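Sorting Out the Spares Room: A Student Project on Small Parts Storage

Halldóra Lykkegaard
December 2, 2018

Why I picked this

I spent the month of June working in the repair shop at Tremham, where old kitchen stoves and cabinets get a second life. I loved it! I got to sand, polish and scrub, and I met a lot of people who were very attached to their grandmother's oven. But a good part of every morning went to looking for small things. A hinge pin, a spring, a drawer pull. The parts were all in the building somewhere, usually in a coffee can, and usually in the coffee can you opened last.

When our teacher asked us to choose a practical problem and study it, I knew right away what mine would be. I wanted to find out how much time a small shop loses to searching, and whether a cheap change in storage could bring that down.

What the shop had before

The spares room is narrow, with shelves on both long walls. When I started there were 68 containers on those shelves – cans, jars, cookie tins, shoe boxes and a few real storage bins. I went through every one of them and wrote down what I found. Ten had labels. Of those ten, two had labels that matched what was inside, and one of the two was a tin marked "misc."

I don't want this to sound like a complaint. The owner, Mr. Bech, can find most things by memory, and he is very quick at it. The trouble starts when he is out on a pickup and someone else has to find a Prestadier burner cap while a customer waits at the counter.

How I measured

I made a list of common parts and put each name on a slip of paper. Then I asked people in the shop to draw a slip and go get the part while I ran a stopwatch. If somebody hadn't found it in 270 seconds, I stopped the clock and wrote that down as a miss. I did the same test again after the room was changed, with the same slips and the same people, so the two sets could be compared fairly.

One thing I had to fix along the way: people remembered parts they had already been sent for. In the second week I started shuffling who drew from which pile, and that helped.

Choosing the new storage

This was the fun part. I read a lot about how hardware stores, dentists and sewing shops keep their little things, and the same idea came up again and again. You want to be able to look down and see everything at once. A deep can hides what is at the bottom, so you end up pouring it out on the bench, and then half of it goes back in the wrong can.

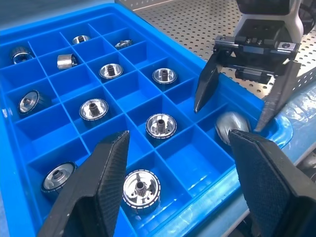
I also learned that leaving free space matters more than I expected. My first plan filled every slot on day one, and it fell apart as soon as a box of Kokia cabinet fittings came in with no place to go. The second plan kept open room on each shelf, and new parts went straight in.

For labels I tried printed tape and plain masking tape with a marker. The printed tape looks great, but people put off making one because the label maker is in the office. Masking tape won easily.

What changed

Everyone got faster, and the misses nearly went away. The biggest jump was for springs and pins, which used to be spread over many different jars. Large parts hardly changed at all, which makes sense to me now – an oven door is easy to find wherever you put it.

Mr. Bech was slower for the first few days, because his memory map of the room was out of date. He told me so several times! By the end he was back to his old speed.

Problems and what I would do differently

My group of testers was small and they all knew the shop. I would love to repeat the test with people who have never been in the building. I also wish I had kept track of how often parts were put back in the wrong place, as I have a feeling that is where a new system slowly comes undone.

The cookie tins are still in the back hallway. Mr. Bech is keeping them for now, and he asked me to come back next summer and start on the screws.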